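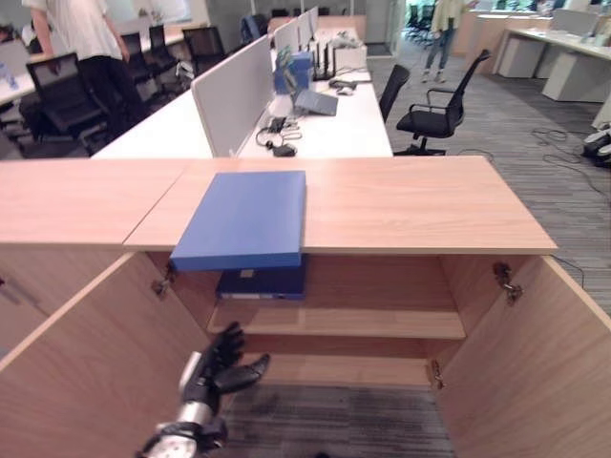
Binders in the low office cabinets – shelf or top?

fsleiman
Posted 4/28/25
We moved into the open-plan side of the Dromham building and got low wood cabinets at the end of the desk rows. Two doors, one shelf inside at mid-height, open space underneath down to the carpet. I want the project binders lying flat on the shelf with the label facing out. Half my team leaves things on the top because they don't want to bend down. Is there a rule that works, or do I give up and let the top be storage?

dkaraca
Flat on the shelf is fine if it's one or two binders. Past that you are lifting a stack every time you want the bottom one. I'd stand them up if the shelf height allows.

fsleiman
It doesn't. I measured before ordering anything and a standard binder is too tall for the upper half. They would fit standing in the lower half, but then you're kneeling to read the spines.

Juhasz_J
Can you move the shelf? Ours have peg holes every couple of inches. We dropped it two holes and everything stood up.

fsleiman
No peg holes that I can find. It looks fixed.

celeste_l
I'm going to disagree with the whole idea. Let people use the top. It's at a good height, and it's the only surface near those desks that doesn't belong to anyone. Put one flat box up there for papers on their way in or out and keep the binders below. We have done this at Henriques since September and it works.

dkaraca
A box on top is okay as long as it's pushed back. If it sticks out past the front edge somebody will catch it with a sleeve while reaching in underneath. I've picked up one full box of receipts off the floor and don't want to do it again.

celeste_l
Fair. Ours sits against the back.

Juhasz_J
I still say clear tops. One box turns into 7 boxes and then you can't find the stapler. Close the doors too. Open doors on a low cabinet are right at shin level and they stick out into the walkway.

gsarigul
On labels: if the binders lie flat, the spine has to face the doors or the label is useless. We use the job number in big print and nothing else. Ours are 746 and 2116 at the moment and people find them without pulling anything out. Dark binders need a white label, the clear ones don't show up in a shaded cabinet.

fsleiman
That's useful. Ours are navy with a small white label, so I'll just print larger.

celeste_l
What goes in the bottom part?

fsleiman
Spare paper and the Wastmont catalogs for now.

dkaraca
Put the paper in a tray. It picks up carpet lint otherwise.

fsleiman
OK. Going with binders flat on the shelf, two per cabinet, and one box on top against the back. Juhasz_J, I'll let you know if it turns into seven.

Juhasz_J
It will.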